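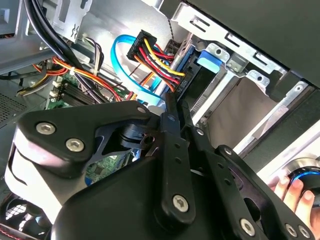 Software release checklist, disassembly cell 2
Controller: Gautam build 220
Filled in by: Vija Org
Day: Monday, start 8:00

Each point gets OK, OPEN or FAIL, and a comment where it is needed. Please do not write only "works". The colleague in Gronstead reads this list without seeing the cell, and he must understand from the comment what was tested.

1. Versions and configuration

1.1 Build number on the operator screen is the same as in the release note. OK.
1.2 Parameter file is loaded from the release folder, no local copy. FAIL at first, then OK. There was a local copy from May with an old speed limit. I renamed it and restarted the controller. I ask that the installer deletes this file by itself, I wrote the same in the last checklist.
1.3 Tool definition has correct mass and center point. OK.
1.4 Log level is set to normal. OPEN. It is still on debug and I leave it so until point 4 is closed.

2. Perception (Mirneo)

2.1 Wrist camera calibration is accepted by the software without warning. OK.
2.2 Drive is segmented separately from the metal cage. OK with comment. The mask for the drive is good, but in two views it includes a piece of the cage wall. The planner did not use this piece.
2.3 Cables are marked as "do not touch". FAIL. The thick dark bundles are marked correctly. Single thin wires are lost when they hang in front of bare metal. For this build I added a keep-out box by hand, which is not a solution, only a help.
2.4 Blue plastic parts are classified correctly. OPEN. A blue data cable and a blue release tab have nearly the same color, and the classifier changes its opinion between frames. Please use shape also. Color alone is not enough here.
2.5 Grey plastic panel: slot and drive are found. OK. Confidence is lower for the small grey clips, they are the same color as the panel behind them. I accept this, we do not grip the clips. 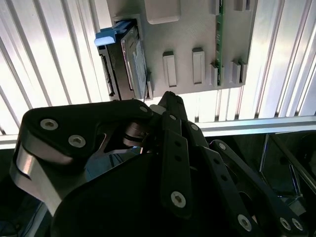 2.6 Pose is refused when the confidence is under the limit. OK. I raised the limit for the test and the software stopped and asked the operator, as it should.

3. Planning (Estau)

3.1 Collision model includes the complete gripper with all finger links. OK. In the previous build the outer link was missing.
3.2 Approach path keeps 14 mm from the case frame until the final move. OK. Checked in the log, not only in the viewer.
3.3 Planner gives up in reasonable time when there is no path. FAIL. With a blocked goal it tried for 13 seconds and showed no message. An operator will think the program is frozen. There must be a text on the screen.
3.4 Retreat path is calculated before the grip is closed. OK.

4. Control

4.1 Force limit stops the motion. OK. Tested against a foam block at reduced speed.
4.2 Gripper command and gripper feedback agree. OPEN. Feedback comes late after a fast open command. It can be the network or the driver, I don't know yet. Log is attached to the ticket.
4.3 Pause and continue does not jump. OK.
4.4 After emergency stop the program does not continue alone. OK. Done from two different states, gripping and approaching.

5. Decision

Release for supervised use only. Not for the night run. Points 2.3 and 3.3 must be repaired and tested again with the same list, and for 2.4 and 4.2 I need an answer from the developers. If the parameter file is changed again, repeat all of section 1 also.

Vija Org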